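Section 3. Cleaning and Care of the Table Top

3.1 Before you begin

The top of your Nakine table is light wood with a smooth, slightly glossy finish. The lines of the wood are fine and they do not run straight. Waves, small humps and round figures like an oval belong to the wood and are different on each table. Please do not try to rub them away. We receive every February some letters from customers who have polished on such a figure until the finish became dull.

You need:
Two soft cotton cloths, without buttons or zippers
A bowl with lukewarm water
Mild dish soap
The small bottle of Porna care oil from the accessory bag

3.2 Weekly cleaning

1. Take everything off the table. Lift the things, do not push them. Ceramic cups have often a rough ring on the bottom side.

2. Wipe the crumbs and dust away with a dry cloth. Use only light pressure.

3. Put a few drops of soap in the water. Dip the cloth and wring it out well. When you press it in your hand, no water should come out.

4. Wipe always along the grain, from one short side to the other. Where the grain bends, you may go on straight. It is not necessary to follow each curve.

5. Dry the top immediately with the second cloth. Do not forget the edges, where water likes to stay.

Caution: Do not use scouring powder, glass cleaner, vinegar or the green side of a kitchen sponge. Damage from these products is not covered by the guarantee.

3.3 Checking the finish

Do this check before you apply any oil.

1. Switch on a lamp or open the curtain, so that the light comes from one side.

2. Bring your eyes lower, almost to the height of the table, and look across the top. A finish in good condition gives a wide, soft shine. In this shine the grain is harder to see, and this is normal.

3. Move to the other side and look again. A spot which stays dull from both sides is worn, or has old soap on it.

4. Clean the dull spot one more time as in 3.2 and wait 9 hours. If it is still dull, continue with 3.4.

Note: One part of the top can look darker or warmer than another part. Please look at it at another time of the day before you decide that it is a stain.

3.4 Refreshing a dull spot

1. Shake the Porna bottle and put 3 drops on a dry cloth. Never pour the oil directly on the wood.

2. Rub it in along the grain, a little over the border of the spot.

3. Wait until the oil has gone in, then take off the rest with a clean part of the cloth.

4. Leave the table free overnight. No tablecloth, no placemats.

Caution: Cloths with oil can catch fire by themselves. Spread them flat outdoors to dry before you throw them away.

For the Skistetti bench the same steps are valid. The Yen stool is painted and may not be oiled.
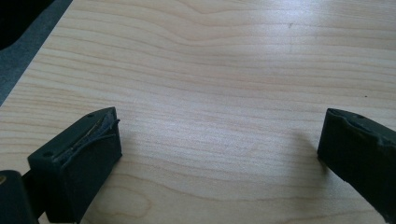 Notburga Pfister writes to us that she leaves out the soap in most weeks and takes only the damp cloth, and that after two years she needed the oil a single time, at the place where the fruit bowl stands. She asks also if the oil can be used on a cutting board. Please do not do this, it is not made for contact with food.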